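Collecting demonstrations at the two-arm bench: frequently asked questions
Benedita Neves, October

These are the questions I get most often from people starting on the Plilau block task. If you have already recorded on the Grirkard bench you can skip to the part on rejected episodes.

What is an episode?

One attempt at one instruction, from the moment you press the pedal to start until you press it again to stop. The arms begin at the rest pose and the blocks begin wherever the last shuffle left them. A good episode has a start, a completed task and a return to rest. We save the joint positions, the gripper openings and all the video streams together.

How many do you need?

The target for the block task is 400 episodes. We have 162 accepted so far. Rejected ones don't count toward the target, but we keep them in a separate folder and may use them later for training a success detector.

How long should one take?

Most run under a minute. The recorder stops by itself at 90 seconds and marks the episode as timed out. If you can see you won't make it, stop early and start again.

Do I have to use both arms?

Use the arm named in the instruction. Some instructions name both, for example when one block has to be held still while another is placed on it. For single-arm instructions, leave the other arm at rest and take your hand off its leader. A slow drift in the idle arm gets learned like everything else.

What kinds of instructions are there?

At the moment there are four groups: pick and place a block by color, make a line, stack two, and separate a cluster. The wording is shown on the operator screen. Read it out loud before you start, it goes into the audio log. Please don't improve the wording even if it sounds odd. Each instruction has several phrasings and they are balanced across the set.

Do I put the blocks back in the same place each time?

No. Shuffle them by hand between episodes, and leave some touching or lying across each other. We had a first batch from Parsons where every block stood neatly apart, and the policy trained on it could not deal with two blocks side by side. Crowded starts are harder to operate and we want plenty of them.

Why the loud wallpaper?

A plain background makes it easy for the model to lean on things that won't be there later. The wall panels are changed between batches. Finish a batch on the panels it was started with, and write the panel code in the log.

Can I move the pencils, the organizer or the baskets?

Leave them alone during a batch. They are part of the setup for that batch and get changed on the same schedule as the panels. If you knock something, put it back as close as you can and note the episode number.

I dropped a block. Is the episode ruined?

Usually not. If it landed within reach, pick it up and carry on. Recoveries are useful — we are short of them. If it fell off the table, stop and mark the episode as failed.

What gets an episode rejected?

A hand in view after the start signal. The wrong block. A missing video stream. Long pauses, meaning more than a few seconds with neither arm moving. Also any contact hard enough to trip the current limit, even if the arm recovers. Reviewers watch everything at double speed, so a short note from you helps a lot when something unusual happened.

Should I be fast or smooth?

Smooth. Speed comes with practice, and most people settle down after their first session. Jerky motion close to the blocks is the most common thing I write in feedback.

One of the wrist cables is in the way. What should I do?

Stop between episodes and re-route it by hand with the arms disabled. Don't try to shake it loose with the arm. If it keeps coming back over the gripper, message me and use the other bench for the rest of your slot.

Can other groups use the data?

Holidau gets a copy when the batch is closed. For anyone else, write to the address at the foot of the page and say what you want it for.

What does the table look like in the middle of a session?

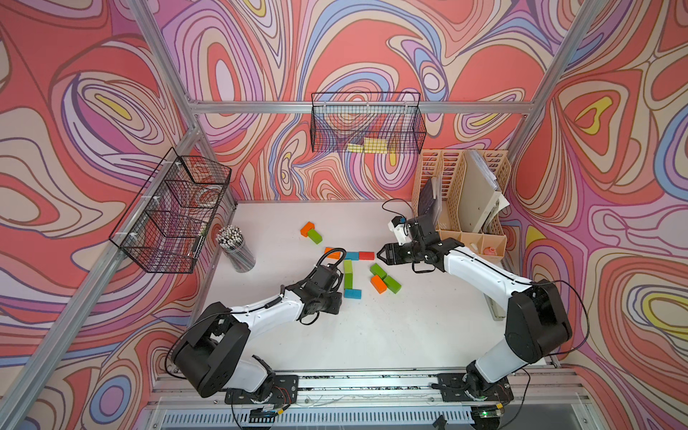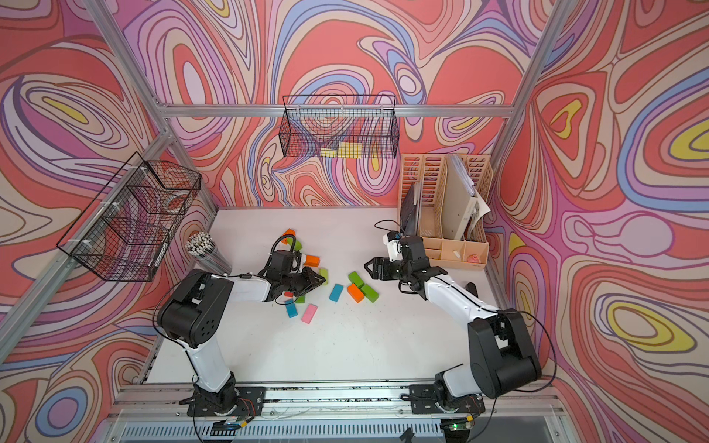

Both arms over the blocks, two moments on the same bench.

Filed under: Data collection > Operator help

Contact: bench-help at plilau | © Plilau project | Back to top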